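Equipment Planning FAQ: Two-Arm Floor Care Units

Answers for facility managers and department heads who are putting a cleaning robot into next year's budget. If your site already has a Gristarik unit and you want a second one, skip to the section on adding units.

Getting started

Who can request a unit?

Any site with its own operating budget. Brultville runs one shared purchase each year, and requests that come in after the August cutoff are held for the following round. You do not need to have a supplier picked out before you apply.

What do I need to have ready?

A floor plan with the areas you want covered, the hours those areas are open to the public, and the name of the person on site who will look after the unit. Photos of the floor are useful, especially where one surface meets another. Write down any ramps, raised door strips and mats.

Can I rent before I buy?

Yes. Deren rents a two-arm unit by the month, with a minimum of two months. Part of the rent comes off the purchase price if you buy within the same budget year. Ask for that in writing when you sign, as it is handled as a separate form.

Budgeting

What does the quoted price include?

The base, both arms, both grippers, one set of cables, the charging supply and one day of setup. It does not include hand tools, spare gripper fingers, a service plan, or any electrical work at your site.

Which budget line does it go on?

The unit itself goes under capital equipment. Tools, fingers and cables go under supplies. The service plan is an operating cost and has to be renewed each year, so please do not fold it into the capital request. Requests that mix the three get sent back. Use code 1502 for the capital portion.

How much should I set aside for supplies?

Plan on 5 percent of the purchase price for the first year. Most of that goes to gripper fingers and replacement cables. Sites with rough concrete should plan on more, mainly for broom heads.

Is the service plan required?

For the first year, yes. After that it is up to the site. If you drop it, you pay for each visit plus parts, and you go behind plan customers in the line. Two of our sites dropped it in the second year and one of them has since gone back.

How long should I expect the unit to last?

We write off the base and arms over five years. Grippers are treated as supplies and are not depreciated. The supplier's own estimate for the arms is longer, but we have not owned any long enough to use that figure.

Are there costs people tend to miss?

Outlets. The charging supply needs its own circuit, and older buildings often do not have one near the place where the unit will be parked. Get an electrician's quote before you submit. Network drops are the other one. Staff time for the trial period is also real, and you should put hours against it even though it does not show up on an invoice.

Choosing a configuration

Why two arms?

Sweeping into a dustpan takes two hands. A single-arm unit can push litter to a wall or a collection point, but somebody still has to pick it up. If your floors only need dust mopping, a single arm or an ordinary floor machine will cost a good deal less, and we will probably suggest that when we review your request.

Gristarik or Agudelo?

Both are approved. The Gristarik unit has the longer reach and is easier to get parts for. The Agudelo unit is narrower and fits through a standard interior door with its arms folded. If any part of your route goes through an office door, measure the clear opening with the door fully open and put that number on the form.

Do we need special brooms and dustpans?

No. Long-handled tools from a janitorial supplier are fine. Look for a straight, stiff handle that the gripper can close on fully. Telescoping handles slip at the joint and should be avoided. Buy two sets of whatever you choose, and keep buying the same model, as the unit has to be set up again when a handle changes.

Can it handle shiny floors?

Usually, but this is something to test at your own site. Polished tile throws back ceiling light, and clear wrappers can be hard to pick out against it. If you have glossy tile, ask for the trial to be done there and at the time of day when the lights or the sun are at their strongest.

What kinds of litter should we test with?

Use what you find on your own floors. A mix of tissues, snack wrappers and clear film makes a fair test. Include small scraps, and put a few pieces close to each other. Do not let the supplier bring its own litter for the whole trial.

Planning the space

How much room does it need?

Allow a clear strip at least 40 inches wide along the whole route, and more at turns. The parking spot should be out of any exit path. Fire inspectors have asked about this at two sites, so mark the spot on your floor plan.

What about cables?

During setup and trials there will be cables on the floor between the unit, its power supply and any computer being used. Pick an area that can be closed to foot traffic. Once the unit is in regular service, anything left on the floor should be in a cover or moved to the wall.

Does the area need to be emptied first?

Not completely. Fans, shelving and bins can stay if they stay in the same place. Move anything light enough to be knocked over by an arm.

The trial period

How long is the trial?

It runs 14 working days, starting on the day after setup. The supplier can be present for the first two. After that your own staff should be running it.

What should we be looking at during a trial run?

Watch the broom and the dustpan together. The lip of the pan should be angled toward the broom while litter is brought over, and pieces already in the pan should stay there. Note what is still on the floor when the unit stops, and where it was lying.
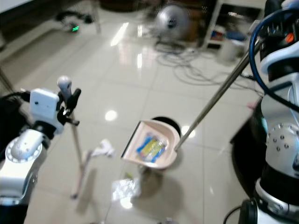 What do we write down?

Use the trial sheet. For each run, enter the time of day, the floor surface, what was put down, what was left, and whether anybody had to step in. Short notes are fine. Leave a line blank if the run was stopped for a reason that has nothing to do with the unit, such as a fire drill.

Can we reject a unit after the trial?

Yes, if the sheets support it. Return shipping is paid by the supplier when the unit fails on a surface that was listed in your request. If the surface was not listed, your site pays.

Adding units

We already have one. Can we share tools and parts?

Gripper fingers can be shared between units of the same make only. Brooms and dustpans can be shared between any units, as long as the handles match.

Do we have to run another trial?

A shorter one. Five working days is enough for the same make on the same floors. A different make goes through the full trial again.

Can a unit be moved to another site later?

Yes. Tell the equipment office first so the asset record can be changed. The receiving site pays for transport and for a new setup day, and takes over the service plan from the next renewal.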